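Bench notebook, 4 Apr 2020
Koyama mantel clock, strike side, continued

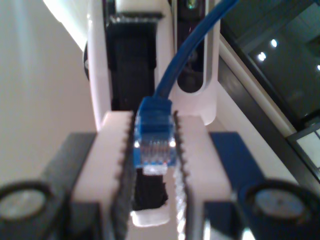

Picked up where I left off. The clock still strikes whatever number it likes. Last night it gave me eleven at a quarter past four, with great conviction.

Took the movement out of the case again (third time, the screw holes are getting tired) and let both mainsprings down before touching anything. Writing that here for Tatsuya, who didn't, with the Andetti carriage clock, and has a nice scar on his thumb to show customers.

Count wheel is fine. I had blamed it for a week and I owe it an apology. The slots are clean, no burrs, spacing good by eye and by divider. The lever that drops into the slots is another matter. Someone has bent it, unbent it, and then bent it a different way, and there is a blob of soft solder near the pivot that does nothing except hold up the honor of whoever put it there. Scratched on the inside of the back plate: "Hustside 1972". So we have a suspect and a year.

Removed the solder. It took most of the morning, because I was being careful, and then ten minutes after lunch when I stopped being careful. Dressed the tip of the lever on the fine stone and polished it. It now drops to the bottom of the slot under its own weight. Before, it hung on the edge and thought about it.

Pivots: rear pivot of the fly arbor is scored. Burnished it, and it's good enough, though not good. Bushing on the same arbor is worn oval toward the spring. I want to replace that one. The Prarkham assortment is supposed to hold 500 bushings and has every size but mine. Noboru Fujimoto says he has a drawer of them left over from his old shop and will look. He said that in regard to the suspension springs too, so I've ordered one.

Oiled everything but the lever pivots. Reassembled with the warning pin a hair further from its stop than I found it. Ran the strike through twelve hours by hand, twice. Correct both times, then on the third round it struck seven at six. Moved the warning pin back half the distance. Correct through four rounds.

Left it on the test stand with 40 grams hung off the case to stop it walking. It will go back to its owner in May if the bushing turns up.

To do:
Bushing (ask Noboru again, nicely)
Bell stand is loose, needs a new washer
Ask Tatsuya Fukuda where the good tweezers went

Struck nine at nine. Going home.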